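The Shop That Sells Nothing on Market Street

For eleven weeks the old shoe store in Greldale has had its lights on again. The sign over the door still says Belhaj, in the brown letters that the family put there long ago, and many people who enter ask first for shoelaces. They are told that there are none, and that they may sit down.

What they have walked into is Grilo, a work by the artist Taha Kabbaj. It has no fixed form. On some days it is a table with paper on it and a kettle. On other days it is a reading, or a repair evening, or a long discussion about the bus lane. Kabbaj calls it "a room that listens," then he laughs, because he thinks the expression is too beautiful for what happens there.

"Most of the time people talk about parking," he says. "I wanted to hear about loneliness and about the river. I hear about parking. So now I have made a work about parking."

The work about parking fills the back wall. It is a drawing in chalk of the whole street, from the bridge to the post office, and visitors may add to it or rub out what they do not like. The rule is that you must sign what you rub out. Near the pharmacy, there is a place where the chalk has become a gray cloud with many names around it. I asked what was there at the beginning. Kabbaj remembered it as a bicycle rack. A woman who was waiting for her tea was sure that it was a tree.

I came to Greldale with some doubt. In the last years I have visited many projects in empty shops, and I know the usual story. A street loses its businesses, the owner of the building does not want a dark window, and an artist receives the key for a few months. There are some nice evenings. After that the rent goes up or the building is sold, and the artist moves to another street. The window was never really given to anybody. It was only kept warm.

Kabbaj does not get angry when I say this. He has said it himself, in a text that he hung in the window in February, when he was still looking for a space and Tatgate, the company that owns most of the block, had not yet answered his letters. The text was one page long and it was addressed to the company. It asked what the empty shops cost, who paid for them, and why a room which is heated should be locked. He glued copies of it on the inside of the glass at a friend's hair salon. Tatgate called him the week after.

The contract they made is strange, and it is part of the exhibition. It hangs in a frame next to the door. Kabbaj pays 390 dollars each month, which comes from a city grant, and he must leave with 60 days' notice if a tenant is found. In return, he asked for one thing that the company did not expect. Every prospective tenant has to be shown the shop during opening hours, with the public inside.

This has happened four times. I was present at the last visit. A couple who want to open a bakery stood between the chairs with the agent, and for a few minutes they tried to speak quietly about ovens. Then an old man asked them what kind of bread. Somebody else wanted to know about opening hours, and if they would have a toilet for customers. The agent looked at his phone. The couple stayed for two hours, and the woman drew an oven on the back wall, with her signature.

It would be easy to make this into a sweet story about community, and I do not want to do it. There were also people in Greldale who told me that the shop is a waste. A man who has a key-cutting stand in the covered market said that he applied for the same room three years ago and was refused, because he could not pay 1085 dollars each month. He pointed out, correctly, that an artist now has it for much less. When I repeated this to Kabbaj, he was silent for some time. He said that he had invited the man to come and cut keys in the window, and that the man had answered with a word which I will not write here.

"He is right to say it," Kabbaj told me. "If I take the room for art and he can't have it for work, then my work must at least show this. If it does not show it, I am decoration."

The new part of Grilo, which opens on Fri 23 October, is his attempt to show it. He has printed 1000 cards, and on each of them is one question: what would you do here, and what could you pay? The cards can be taken at the library, at the clinic and in the bus station. The answers will be put in the window without any selection. When I left, 400 had come back. I read perhaps a fifth of them. There was a dance floor for people over seventy, a place to dry laundry in winter, a notary, a shop for left-handed persons. Under the second question many had put zero. One had written, in a child's handwriting, "two dollars but every week."

I think that this is the strongest thing in the project, and also the saddest. A list of wishes in a window is still a window. Kabbaj plans to give all the cards to Tatgate at the end, in a box, with a receipt which the company must sign. He does not expect a reply.

Grilo is open from Wednesday to Saturday, from noon until seven. There is a step at the entrance, and a ramp can be put down if you knock on the glass.
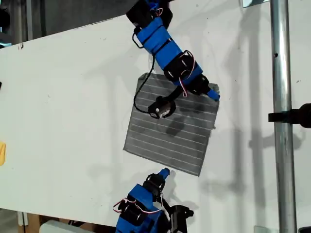
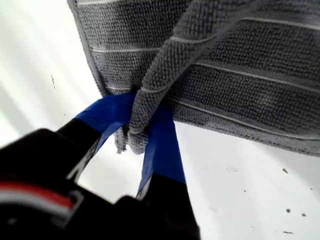
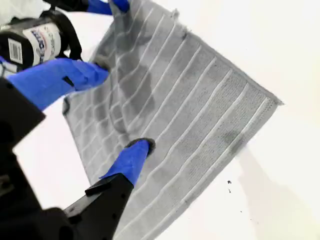
Gray cloth and robotic grippers, three views.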